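Notes on the Zarnstead Visit
Yavuz Ersoy
31 Dec 2018

These notes cover the open day at the Nurnis works in Zarnstead. They replace the loose sheets given out on the bus. Read them before the next class, even if you were on the trip, and bring your own notes with you. The written exercise at the end is based on what was shown there.

1. Background

Nurnis repairs and strips used office computers. Most of the machines come from schools, insurance offices and public agencies that replace everything at the same time. The parts that still work are sold again, and the rest goes to a metal recycler in Balach. The company opens the works to visitors once a year, in July. The tour has three stops: receiving, the hand benches, and the robot cell.

The robot cell is the reason we went. It was set up to find out which steps of the hand work a robot arm can take over, and which ones it should be kept away from. The engineers who showed it to us were open about the second group, and that was the more useful half of the talk.

2. Receiving and hand benches

Computers arrive on pallets and are sorted by model. Sorting matters more than it first seems. A person at a bench can move from one model to another without thinking much about it. A robot program cannot, unless somebody has taught it where things are in the new case. Nurnis therefore holds machines back until there is a batch of the same model. We were told that a batch of 12 is the smallest they will set up the cell for, and that 100 is where the setup time stops mattering.

At the hand benches a worker opens the side panel, checks for damage, and takes out memory, drives and cards in that order. A practiced worker needs about 8 minutes for a desktop tower, including the label. Note the order. Memory comes out first because it is worth the most for its size and is easily damaged by a loose cable or a dropped screw.

Several of you asked why the workers wear wrist straps. The strap connects the worker to ground so that static charge does not pass into the parts. You will need this for the safety section of the exam.

3. The robot cell

The arm is a jointed arm with a two-part job: get to the right place, and then do something small there. These are separate problems and you should keep them apart in your notes.

Getting to the right place depends on the computer being where the program expects it. The case is laid on its side, open, and its position is checked before the arm moves in. If the case is off by a few millimeters, the program can correct for it. If it is turned the wrong way around, the cell stops and calls an operator.

Doing something small is harder. Consider what a hand does when it removes a memory module. It presses the clips at the ends of the slot, feels the module lift, takes it by the edges and pulls straight up. If it sticks, the hand rocks it a little. Every one of those steps involves touch. A gripper that only knows its position will either pull too soon or squeeze too hard.

Three points from the talk are worth writing down.

Approach direction. The gripper should come down from straight above the board. An approach at an angle saves time on paper, but the walls of the case, the drive cage and the power supply all get in the way.

Speed. The arm moves quickly outside the case and slowly inside it. The change in speed is set by height above the board, so that it applies on the way out as well as on the way in.

Cables. This was the largest source of trouble in the first program, which was written by a contractor in Ağca. Rigid parts are the same from one machine to the next. Cables are not. Two computers of the same model can have the same wires lying in quite different places, and a wire across a slot is enough to spoil a pick. Nurnis now has a worker push the cables aside by hand before the case goes into the cell.
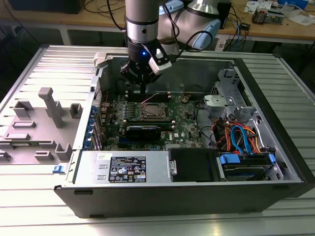

Fig. 1. Gripper above the memory slots of an open desktop computer.

Look at the figure with the cable problem in mind. A thin pink wire crosses the board near the slots, and there is a tangle of colored cables between the drives and the motherboard. Compare the room the gripper has over the board with the room it would have beside the power supply or the drive cage. Also find the graphics card. It is on the other side of the CPU socket from the memory, so a program that takes out both must either lift clear of the board between the two jobs or follow a path that avoids everything in the middle. The engineers prefer to lift clear.

4. Questions raised on the day

Does the robot replace the bench workers? At present, no. The cell handles memory, and a worker still opens the case, moves the cables and takes out the drives. One person looks after the cell and works a bench next to it.

How is a failed pick found? The gripper measures how far its fingers close. If they close all the way, there is nothing between them. This does not catch a module that was gripped badly and may fall later, so there is a second check over the tray.

Why not design a special machine for the job? A special machine would be faster on one model. Nurnis had handled 17 models that year by the time we visited, and the number keeps growing. An arm can be taught a new one in a morning - a special machine would have to be rebuilt.

How much force is too much? We did not get a figure. The answer was that they start low and raise the limit in small steps on scrap boards.

5. Written exercise

Write two pages on the removal of one part from a desktop computer. Choose the memory, the graphics card or a hard drive. List each step a person takes, and mark the steps that depend on touch. Then say which steps you would give to the arm and which to a worker, and what the worker has to do beforehand so that the arm can do its share. A sketch of the path of the gripper must be included. It can be drawn by hand - a side view and a top view are enough.

If you did not go on the visit, borrow notes on sections 2 and 3 from someone who did. Hand in the exercise on paper at the start of class.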